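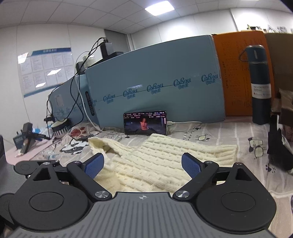
4 June 2018

I've been meaning to write about sleep for ages, and the reason I haven't is that I've been too tired. We moved into the flat on Fernley Road at the end of last summer and I don't think I had one proper night until well after Christmas. The street lamp is right outside, the bus turns round at the bottom of the hill, and the upstairs neighbours have a washing machine that walks.

I tried all the usual things first. Chamomile tea (tastes of hay, sorry), a lavender spray, no telly after ten. I bought an eye mask from Ternano which was lovely and soft and ended up round my neck by midnight every single time. I even did one of those breathing apps for a fortnight, but the woman's voice reminded me of my old dentist and I'd lie there clenching my jaw.

## Getting up at the same time

I hate that this is the one that worked. Everyone says it and I'd always ignored it, as I've never been a morning person and my weekend lie-in was the best bit of my week. But I set the alarm for half past six, Saturdays included, and told myself I'd give it 36 days. Why 36? It got me to the end of the month and I like having a date to cross off.

The first week was horrible. I nearly fell asleep in a meeting, and I was so snappy at home that I was politely asked to go for a walk. By the second week I was yawning at ten without any help from the hay tea, and by the third I woke up before the alarm – twice! I felt like ringing somebody.

I do let it slide on holiday. We had a few days away at Easter and I slept till nine and didn't feel bad about it at all.

## Curtains, finally

The flat came with thin little curtains that let in every scrap of that lamp. I put off replacing them for months as I'd seen what the made-to-measure ones cost. The quote from Potgieter came to 509 pounds for 2 windows, and I laughed out loud in the shop, which was a bit rude of me. In the end I got ready-made blackout ones from Clarnier in the sale and took them up myself. The hems are wonky. You can only tell if you get down on the floor, and I've asked people not to.

They do make the room very dark, so I walked into the door frame a few times in the first week. I've now got a little plug-in light in the hall and my shins are much happier.

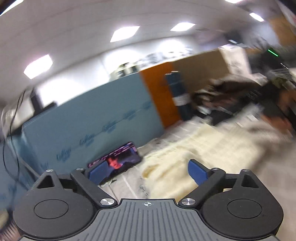
## What I've given up on

Reading in bed. I know it's meant to be good for you, but I can't stop at one chapter and then it's quarter to one and I'm wide awake, worrying about people who don't exist. I read in the bath now, or on the bus.

I've also stopped looking at the clock in the night. It's turned to the wall, and if I wake up I just assume it's two in the morning and there's loads of time left.

The washing machine upstairs is still walking, by the way. I've written a very friendly note about it and haven't had the nerve to post it through the door yet, so if you've ever sent one of those and stayed on good terms, please tell me how you worded it.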